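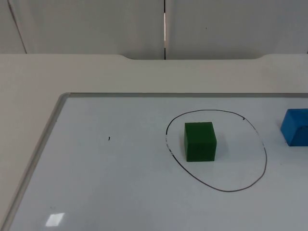

公開収録のトーク番組では、客を入れる前の安全点検がたいてい「済」の印だけで終わる。Endvilleのホールで行う対談番組「Zadano」も例外ではなく、前回の点検表を見ると全項目に同じ筆圧の丸が並んでいた。本当に歩いて見たのか疑わしい。立ち位置の打ち合わせも同様で、白板に黒いマーカーで楕円を描き、その中に濃い緑の立方体を一つ置けば、出演者がどこにいるかは分かった気になる。しかし楕円の左側の線は途切れ途切れで、どこまでが範囲なのか読む人によって変わる。実際の床で同じことが起きれば、段差の手前で止まれるかどうかの話になる。以下は丸だけで済ませないための点検表で、判定の横に所見を付けた。

点検日 7/13/24
対象 Endvilleホール 対談セットと客席
判定 良/要是正/保留

1 出演者の動線
1-1 舞台袖から椅子までの通路に障害物がない
判定 良
所見 点検時はなかった。ただし本番直前に花や小道具が袖に置かれるのが通例で、この「良」が開場後まで続くとは思えない。入場5分前の再確認を進行表に書き込むこと。口頭の約束では足りない。
1-2 床のテープ表示が客席側と袖側の両方から読める
判定 要是正
所見 袖側から見ると照明の反射で半分読めない。担当は「慣れている」と言うが、ゲストは初めて来る人である。
1-3 台座の段差に縁の表示がある
判定 良
所見 段差は18センチ。表示はあるが、暗転中に見えるかは別の問題なので、客電を落として見直した。かろうじて見える。

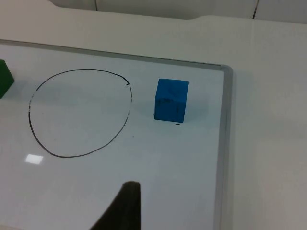
2 照明と吊物
2-1 灯体すべてに落下防止ワイヤーが掛かっている
判定 保留
所見 Brolltonから「全数確認済み」との書面が届いている。書面に灯体の番号がない。何を数えて全数としたのか不明なので、番号入りの一覧が出るまで良とはしない。
2-2 バトンの積載表示と実際の荷重が一致する
判定 保留
所見 表示は読める。実荷重の計算書は去年の11月のもので、その後に灯体を2台足している。足す前の計算書を添付しても根拠にならない。
2-3 高所作業中の立入禁止が守られている
判定 要是正
所見 ロープは張ってあった。その下を台本を読みながらくぐる人がいた。ロープの有無を問う設問にしていたら「良」が付いていたはずで、設問のほうも直した。

3 電源とケーブル
3-1 通路を横切るケーブルに保護カバーがある
判定 要是正
所見 下手側の9メートルが養生テープのみ。テープは転倒対策にならないし、台車が通れば剥がれる。カバーに交換。
3-2 延長コードの容量超過がない
判定 良
所見 音響卓の系統は余裕がある。メイク室は別で、ドライヤーを何台同時に使うかを誰も把握していなかった。今回は台数を決めて貼り紙をした。貼り紙がどこまで効くかは期待していない。
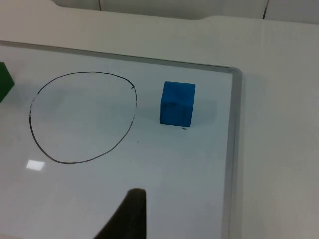 3-3 非常時の遮断手順が現場に掲示されている
判定 要是正
所見 掲示はIvanyshyn社製の旧型盤のもので、盤は既に交換されている。古い手順は、ないより悪い場合がある。即日撤去。

4 客席と避難
4-1 避難口の前にカメラや三脚を置いていない
判定 良
所見 カメラ位置図では問題なし。図は図なので、設置後にもう一度歩く。
4-2 臨時席を含めて通路幅が確保されている
判定 要是正
所見 臨時席25席を足した図面を見たが、椅子の背もたれの傾きが考慮されていない。人が座れば通路はさらに狭くなる。最後列を外すよう求めた。「満席の画がほしい」という反論は安全上の理由にならない。
4-3 誘導係が避難経路を実際に歩いている
判定 保留
所見 全員「歩いた」と回答。どの扉から出たかを尋ねると答えが割れた。開場前に全員で一度歩き、扉の番号を各自で記入させる。

5 再点検の扱い
要是正と保留の項目は、是正した本人以外が再点検する。是正した人が自分で丸を付けた欄は無効とし、判定は保留に戻す。所見欄が空白の「良」も同じ扱い。2-1と2-2が保留のままなら、吊物の下に出演者を座らせる配置での収録は認めない。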